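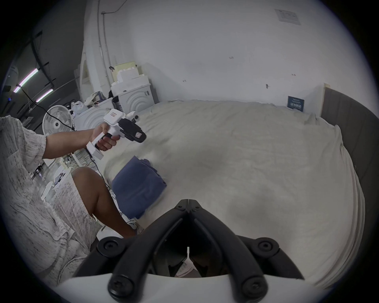

Dark navy-blue cloth, folded, on the bed with the off-white sheet.

Midthorpe Folding Records

README, version 2
Last change: Sat 13 October
Maintainer: Silvana Falcão

What is in this collection

The Midthorpe Folding Records are written records of cloth items being folded on a bed. Each record says which item was folded, how it lay at the start, which folds were made and in what order, and how the result looked when the person took the hands away. There are 187 records and 35 different items. The items are ordinary things from a household: towels, pillowcases, T-shirts, tea towels, scarves, two tablecloths and several plain cloths which have no special use.

We chose the bed as the folding place and kept it for all records. Many people fold their washing on the bed, but most folding instructions we could find suppose a hard table. On a bed the surface gives way under the hand, the sheet moves together with the item, and a fold which is sharp on a table becomes round. If you need records from a table, this is the wrong collection for you.

Files

records.csv -- one line for each record
items.csv -- one line for each item, with colour, cloth type and size
folds.txt -- the list of fold names, with explanation
bed_notes.txt -- notes on the state of the sheet, by session
CHANGES.txt -- the changes from version 1

All files are in UTF-8. The separator in the csv files is a semicolon, because the remarks contain many commas. Sizes are in centimetres and were measured with the item flat and not stretched.

Fields in records.csv

record_id: the number of the record, from 1 to 187.
item_id: refers to items.csv.
start_state: one of flat, crumpled, half-folded, inside-out. For T-shirts "inside-out" wins over the others.
sheet_state: one of smooth, rumpled, pulled. "Pulled" means that the sheet was straight at one side and had visible tension lines.
fold_sequence: the names from folds.txt, separated by a plus sign. Example: half-long + half-short + third.
end_shape: one of square, rectangle, roll, other.
creases: 0 for none, 1 for slight, 2 for strong. The value is for unwanted creases only, the fold lines do not count.
remark: free text, in English. Can be empty.

How to judge the end shape

This was the most discussed field. A cloth folded on a soft bed almost never has four straight sides, and in version 1 everybody made their own decision. Czesław Jakubowski wrote the rule which we use now. If you would call it a rectangle when you stand at the foot of the bed, it is a rectangle. "Square" is used only when the long side and the short side differ by less than 2 cm. The navy cloth in the photograph would be entered as "rectangle" with creases 1.

The same cloth type can have very different results. Thin cotton shows each crease. Terry towels hide them nearly completely, so a 0 for a towel says less than a 0 for a pillowcase. Please do not compare the creases value between cloth types without looking in items.csv first.

The sheet

At the beginning we smoothed the sheet before every record. Halvard Brekke made the remark that people at home do not do this, and he was right, so from July on we left the sheet as it was and wrote down its state. The consequence is that the early records are almost all "smooth" and the later ones are mostly "rumpled". This is a real imbalance in the data. When you train or test something with sheet_state, please divide by session and not by random lines.

A rumpled sheet makes a small item more difficult and has little effect on a big one. With tea towels it happened 13 times that a piece of the sheet was taken up together with the corner of the towel. These records have the words "sheet caught" in the remark, always in this spelling, so you can search for them.

Colours

The colour names in items.csv are simple on purpose: white, off-white, grey, navy, black, red, green, yellow, mixed. We had a long discussion about navy and black. Igor Walczak checked all dark items by the window in the morning, and four of them changed from black to navy. Under the ceiling tubes they are hard to tell apart. If your work depends on dark colours, treat these two names with some care.

White items on the off-white sheet are the other difficult case. The edge is hard to see and the person often touches it first with the fingers to find it. We kept these records in and gave them no special mark.

Known problems

Records 41 to 44 have the fold names in the wrong order. We know which folds were made but we can not say any more which one was first. They are kept, with "order uncertain" in the remark.

One scarf appears under two item numbers, 9 and 22. It was washed between the sessions and became shorter, and Przemysław Borkowska measured it as a new item. We decided to leave it, as the size is really different.

There are no fitted sheets and no duvet covers. We tried one duvet cover, but it was bigger than the free part of the bed and hung on the floor, and the record could not be written in our fields.

Socks are also missing. Some users of version 1 asked for them. Pairing is another activity than folding and it would need its own list of names.

Use

You may use the records for research and teaching, and also change them, if you name the collection and the version. The remarks were written by five persons with different first languages, so the English is not equal everywhere. We corrected the spelling but left the sentences. "Doubled", "folded over" and "put in half" mean the same thing -- the fold_sequence field has the exact name in each case.

Changes from version 1

The end_shape rule is new and was applied again to all records.
The field "neatness" was removed. Two people gave the same value too seldom.
Four colours were corrected, see the section on colours.
The sheet_state value "pulled" was added.

Corrections

If you find a mistake, please send the record_id, the field and the value which you think is right. Corrections to items.csv go to Igor Walczak, everything else goes to Silvana Falcão. Please do not send a whole corrected file, because we can not see easily what was changed in it.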